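We got to the Zaseck home show a little after nine on Thursday, which was my idea, and my sister has not forgiven me because the coffee stand opened at ten! But the early start meant we had the Gurneo hall nearly to ourselves, and I'm a slow looker, so I was happy.

I went for floors. Our hallway has been bare subfloor for two winters now (don't ask), and I wanted to see long light planks in a big room, next to brick and proper daylight, before I spend real money.

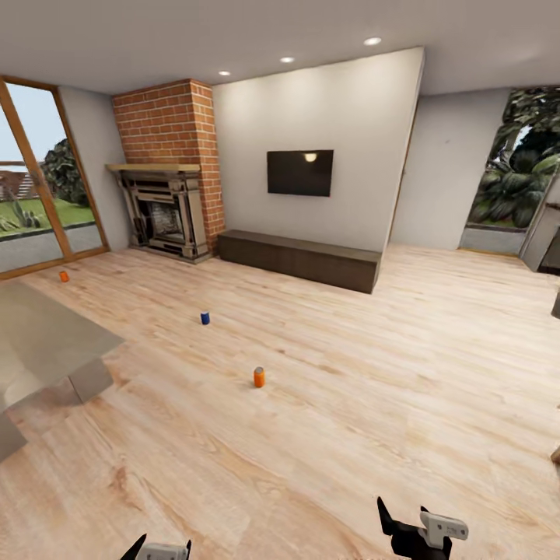

Pale planks with the red brick chimney and carved fireplace surround.

I liked this look a lot more than I expected. I'd always figured honey-colored wood and red brick would fight each other, and they get along fine. My sister wants the mantel. She has no fireplace, but she wants the mantel.

Lunch was at Fomalgate, the food court by the east doors. Get the potato soup and skip the sandwiches. Then we did the Van Leeuwen stand, where a very patient man talked us through underlay for half an hour and quoted me $1,189 for the hallway and stairs, fitting included. I wrote it on my hand and then washed my hands, so thank goodness my sister remembered it.

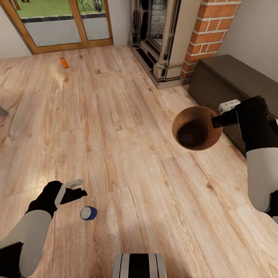

Oak tones by the sliding door, with lawn and patio outside.

Knots or no knots is still an open question at our house. I say knots, they hide the dog scratches.

Parking was free, and the shuttle back to the far lot runs until six.

We use cookies to improve your visit. Accept all | Manage settings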